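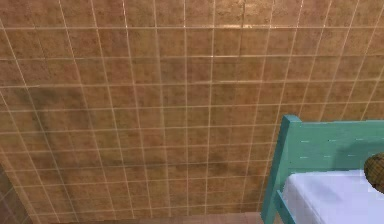

Tülin Karakaya, la patience du carreau

Il est huit heures du matin et Tülin Karakaya a déjà de la barbotine jusqu'aux coudes. Dans l'atelier Dristine, installé au fond d'une cour d'Ulholm, on travaille tôt en février, quand la lumière est basse et qu'elle révèle le moindre défaut d'un émail. « Venez voir celui-ci, il est raté et je l'adore ! » lance-t-elle avant même de me dire bonjour. Elle me met dans les mains un carreau brun miel, piqué de petites taches, avec un coin qui a viré presque noir.

Elle a appris le métier sur le tard, après des études de chimie qui l'ennuyaient un peu. « Je voulais de la chimie avec les mains. À la fac, on pesait des poudres et on écrivait un rapport. Un jour, j'ai accompagné une amie à un stage de céramique, et j'ai vu une poudre grise sortir du four en vert bouteille. J'étais fichue. » Elle rit, s'essuie le front, y laisse une trace d'argile.

Son premier maître s'appelait Hamisi Nyamweya, et elle en parle encore au présent. C'est lui qui lui a appris à noter chaque essai, y compris les plus décevants. Ses cahiers comptent aujourd'hui 1 868 recettes d'émail, classées par couleur, puis par température, puis par humeur. Par humeur ? « Oui ! Il y a des bruns tristes et des bruns gourmands. Quand un client me demande un brun, je lui demande d'abord ce qu'il mange au petit déjeuner. »

Le gros chantier du moment, c'est la restauration de la salle des bains de Zarosstead : 3 912 carreaux à refaire, dans une gamme d'ocres que plus aucune fabrique ne propose. L'architecte, Ilham Sutanto, lui avait envoyé trois éclats d'origine dans une boîte à thé. « Trois éclats, grands comme l'ongle. J'ai passé l'hiver dessus. Le fer, tout le monde y pense, mais il y avait autre chose, une douceur dans le jaune. » Elle a fini par la trouver avec un peu de rutile et une cuisson plus lente — beaucoup plus lente, au grand désespoir de son associé, Darmawan Chong, qui tient les comptes et paie l'électricité.

Je lui demande si elle ne craint pas l'irrégularité, sur une surface pareille. La question la fait bondir. « Mais c'est tout l'intérêt ! Un mur où chaque pièce est identique, l'œil glisse dessus. Dès que les tons bougent un peu, on s'arrête, on s'approche, on a envie de toucher. » Elle mélange d'ailleurs toujours les fournées avant la pose. Les carreaux d'une même cuisson ne doivent jamais se retrouver côte à côte, et elle a déjà fait démonter un panneau entier pour cette raison. Le poseur, Hafiz Lubis, lui en a voulu une bonne semaine.

Et le joint ? « Ah, le joint ! On le choisit en cinq minutes, à la fin, alors qu'il dessine tout. Un joint clair sur un carreau brun, ça réveille. Un joint foncé, ça calme. » Pour Zarosstead, elle a fait seize essais et elle hésite encore entre deux crèmes que je suis bien incapable de distinguer.

Au printemps, elle accueillera ses premières stagiaires de l'école Wilczyńska. Elle leur a déjà préparé un cahier chacune, vierge, avec une seule consigne sur la première page : tout écrire, même les ratages. En attendant, le four est à 858 degrés et il descend doucement. On ne l'ouvrira pas avant 100, me prévient-elle, inutile d'insister. J'insiste quand même. Elle me tend un café et retourne à ses seaux.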